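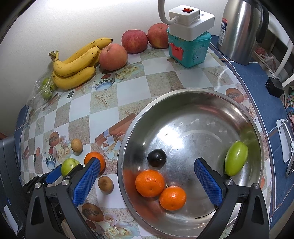 Mandarins and the other fruit in the steel basin, on the check cloth.

April, bench notes, peel oil and wax work

Continuing from the previous pages on the drawer runners. Purpose of this entry is to get the finish recipe written down before the second batch, and to record why the first batch stayed tacky. Anyone picking this up should read the section on ratios before touching the hot plate.

**Background**

The job is the Aguiar cabinet, back in for binding drawers and a cloudy top. Client wants no film finish on the inside surfaces, no mineral spirits smell, and nothing that will transfer to table linen. That rules out the shop's usual varnish inside, and it rules out straight linseed, which goes rancid in a closed drawer. Wax only on the runners, wax and a little drying oil on the drawer sides, shellac left alone on the outside except where it has bloomed.

Solvent for the wax is citrus terpene, bought in. I had hoped to press some of our own from peel. Tried it on a small scale last month and the yield is not worth writing up in full. Cold pressing gives an emulsion with a lot of water and pith in it, and it will not separate cleanly without a centrifuge. What did come off was fine as a hand cleaner. Dropped for this job.

**Wax paste, first batch**

Beeswax and carnauba, melted together in the double boiler, taken off the heat, terpene stirred in with the lid to hand and the hot plate switched off at the wall. Poured into tins at the point where the surface starts to skin.

Observations:

- Paste was too soft. A knife pushed in under its own weight.
- Color good, pale straw.
- Smell strong on opening and still strong on the wood the next morning.
- Test board (offcut of beech, scraped, not sanded) took the paste evenly but would not buff. Cloth dragged and left streaks along the grain.
- After two nights on the rack, a fingertip still left a print.

My first thought was the carnauba, since the lump in the jar was old and a bit gray on the outside. Broke it open and it was clean inside. Melted a piece by itself on foil and it set hard and glassy. So the wax is good.

Second thought was the solvent. Citrus terpene oxidizes once the bottle is opened, and the oxidized material is sticky and slow to leave. Our bottle had been topped up from an older one, which somebody should not have done (me, I think, when the Plorkar order was short). Put a few drops of it on a glass slide next to a few drops from a sealed bottle. Fresh material was gone by lunch. The topped-up material left a ring that pulled a thread when touched.

That accounts for the tack. It does not account for the softness, which I put down to pouring in the solvent by eye. Both faults in one batch, so the test board can't separate them. Should have run them apart.

**Ratios for second batch**

By weight, on the small scale, tared with the tin on it:

| Part | Amount |
|---|---|
| Beeswax, filtered | 5 parts |
| Carnauba, flake | 2 parts |
| Terpene, from sealed bottle | to be added in portions, see below |

Terpene goes in a portion at a time with a drop test on cold glass after each one. Stop when the drop sets to the firmness of cold butter. Write down the weight at that point. The figure is left out of the table on purpose until there is a real one to put there.

If the drop crumbles, there is too much carnauba for the solvent present. Do not add more beeswax to correct it. Add solvent, rewarm gently, test again.

**Heat**

Water bath only. The old plate cycles badly and overshoots on the low setting, so the pan of water is doing the regulating. Melt the carnauba first, as it needs the higher temperature, then beeswax in shavings. The other order works but takes twice as long and the beeswax darkens.

Terpene has a low enough flash point to matter. Plate off and unplugged before the bottle is opened. Window open, extractor on. Pan carried to the far bench before mixing. I have been doing this at the same bench up to now and it is a bad habit.

Rags: flat over the rail outside until stiff, then in the lidded can. Applies to any rag with the drying oil on it, including the ones that look nearly clean.

**Runners**

Both lower drawers were binding on the left. I had assumed wear in the runner and was ready to let in a strip. Measured before cutting, for once. The runner is straight. The drawer side has swollen at the back corner, where an old glue block has come loose and is pushing the side outward. Block removed, surfaces scraped back, reglued with hide glue and rubbed in place without a clamp. Drawer now travels freely on dry wood, so wax is only there to keep it that way.

The upper drawers have been waxed before with something that has gone yellow and collected dust. Candle, from the feel of it. Scraped most of it off with the card scraper at a steep angle and took the remainder down with a warm iron through brown paper. The paper wants changing often or it puts the wax straight back.

Note on the card scraper: the burr turned over after the second runner. Old wax is hard on an edge because of the grit in it. Refiled square and drew a new burr, five strokes flat and two on the edge, light pressure. Cut well after that. Heavier strokes on the edge only make a burr that folds.

**Bloom on the top**

Merle Ngata looked at the top and thinks the cloudiness is in the wax over the shellac and has not got into the shellac itself. Tried a small area at the back left corner with a damp cloth and then naphtha. The cloud lifted with the naphtha and has not returned. Merle's view seems right for that corner. A second area near the front edge did not respond in the same way: it cleared while the naphtha was on it and went gray again once it had flashed off. That is more like moisture in the shellac.

For the front area, plan is a rubber barely charged with alcohol, passed over quickly, with a wait between passes. No oil on the rubber at this stage. If the gray is still there after the second session it gets left for a week somewhere dry before anything else is attempted. There is a strong temptation to keep going with this and it nearly always ends with a soft patch and a dull ring.

There is also a pale ring near the center, sharp on one side and faint on the other. I would leave that until the front edge is settled. Whatever works on one will probably inform the other.

**Test boards**

Made up fresh boards for batch two. Beech and oak, scraped on one half, sanded on the other, with a pencil line between. Numbered on the back in pencil, not marker. The marker bled through under the terpene last time and left a purple stain on the face of the oak, so that board is only good for color now and not much good for that.

Each board gets:

1. One thin coat by cloth, along the grain.
2. Left until the smell is faint at arm's length.
3. Buffed with the linen, not the cotton. The cotton sheds.
4. Fingertip test next morning, and again the morning after.
5. White cloth pressed under a weight overnight to check for transfer.

Step 5 is the one the client cares about. The cloth from the first batch had a clear oily mark and that was enough to reject it without the other tests.

**Supplies**

- Linen for buffing: low. The Nundesum offcuts are better than the bought stuff, closer weave, no dressing in them. Ask whether there are any more.
- Hide glue: enough for this job. Jar in current use smells all right but is thin. Make fresh for the moldings.
- Terpene: two sealed bottles. Date them on opening. No topping up.
- Tins: the shallow ones leak at the seam when the paste is poured hot. Use the screw-top ones and let the paste cool further.
- Brown paper: one roll.
- Naphtha: fine.

**Open points**

Is the drying oil needed at all on the drawer sides? The Parnville chest had wax only and came back in good order after a long time in a kitchen, which is a harder life than this cabinet has. The argument for oil is that the sides are thirsty and the wax will sink unevenly. The argument against is smell in a closed space, plus the rag problem. Leaning toward wax only, two coats, the first one thinned. Will do one board each way before deciding.

The thinned first coat needs its own tin so that the main paste stays at the tested ratio. Label it clearly. Last year's tin says "thin?" on the lid and I have no idea what is in it.

Back panel has a split running up from the bottom edge. It is old, it is dirty inside and it doesn't move when the carcass is racked gently. Leaving it alone. Noted here so it does not get reported as new damage when the piece goes out.

Left-hand escutcheon is loose on its pins. Pins are brass and one is bent. Straighten and reuse, do not replace.

Next session: batch two up to the drop test, boards coated before lunch, first pass on the front edge of the top late in the afternoon if the air is dry enough. Hygrometer needs a new battery.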